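**Tollutwood Kitchen and Tableware Study: Call for Participants**

February 20, 2025
Reference number: 2318

The Howlader Institute for Household Research invites adults who cook, serve or entertain at home to take part in a study of wooden serving ware. The study concerns trays, serving boards and open boxes intended for the kitchen counter and the table, and asks how such pieces are lifted, carried, stacked and put away in ordinary use. It is conducted at the Institute's Tollutwood site under the direction of Tiziana Lo Presti, Head of Domestic Studies.

**Background**

Serving boards and trays are among the least studied objects in the home kitchen. They are bought for guests, used for other purposes within a week, and stored wherever a gap can be found. Earlier work at the Institute's Jamton site relied on a postal questionnaire, to which 1848 households replied. Many respondents reported that they owned more than one board but used only the one nearest to hand. Others wrote at length about handles, most often to say that a handle comfortable on an empty tray was uncomfortable on a full one.

The questionnaire could not show how people manage these pieces when several are on the counter together. The present study takes up that question. Participants will work with wooden pieces of differing size, shape and finish, on a stone countertop of the kind now common in family kitchens, and will be asked to go about the work as they would at home.
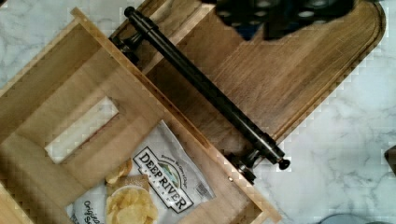

Particular attention will be paid to the order in which participants pick things up, whether they use one hand or two, and whether they make use of a handle when one is provided. The Institute is also interested in noise, in the marks people worry about leaving on a counter, and in what they consider the proper place for a tray once a meal is over. There are no right or wrong ways of carrying out the tasks, and no cooking skill is being assessed.

**What participation involves**

Each participant attends two sessions, held on separate days. Both take place in the study kitchen, Room 2, on the ground floor.

The first session consists of a short interview about the participant's own kitchen, followed by a series of practical tasks. These include setting out bread and cheese for a small group, carrying a loaded tray from the counter to a table, clearing the table again, and storing all pieces in a cabinet of the participant's choosing.

The second session repeats a selection of the tasks with different pieces. It closes with a discussion in which participants compare finishes, light and dark, and comment on edges, corners and grips. Written notes will be taken throughout by a member of the research staff. Participants may ask to read the notes concerning them before leaving.

Between the sessions, participants keep a brief diary of the boards and trays used in their own homes. A printed diary is supplied and should be returned at the second session. Entries of a line or two are sufficient. Days on which nothing was used should be marked as such and not left blank.

**Who may apply**

Applicants must:

- be 18 years of age or older;
- prepare or serve food at home at least three times a week;
- be able to lift and carry a loaded serving tray across a room without assistance;
- be available for both sessions.

Applications are welcome from left-handed persons, who were few in number in the Jamton work, and from persons with reduced grip strength who nevertheless meet the lifting requirement. Persons employed in the manufacture or retail sale of kitchenware are not eligible. Applicants with an allergy to nuts or to nut-based wood oils should state this on the form so that suitable pieces can be set aside.

**Payment and expenses**

Participants receive a fixed payment on completion of the second session. Those who attend only the first session receive half of that amount. Local bus fares are reimbursed on presentation of a ticket. Parking is available behind the Lokberg Building, and a permit will be sent with the letter of confirmation.

**Privacy**

Names and addresses are kept separately from study notes and are used only for correspondence and payment. Participants may withdraw at any time without giving a reason, and may ask that their notes be destroyed. A written summary of the findings will be mailed in September to all those who request one.

**How to apply**

Application forms may be collected from the reception desk at the Tollutwood site or requested by telephone at extension 3143. Completed forms should be addressed to Tiziana Lo Presti, Domestic Studies, and should carry the reference number given at the head of this notice. Applicants are asked to include a sentence or two describing the serving boards or trays they own, if any. Ownership of such pieces is not a condition of participation.

All applicants will receive a written reply. Places are assigned in the order in which eligible forms are received, and a waiting list will be kept once the sessions are full.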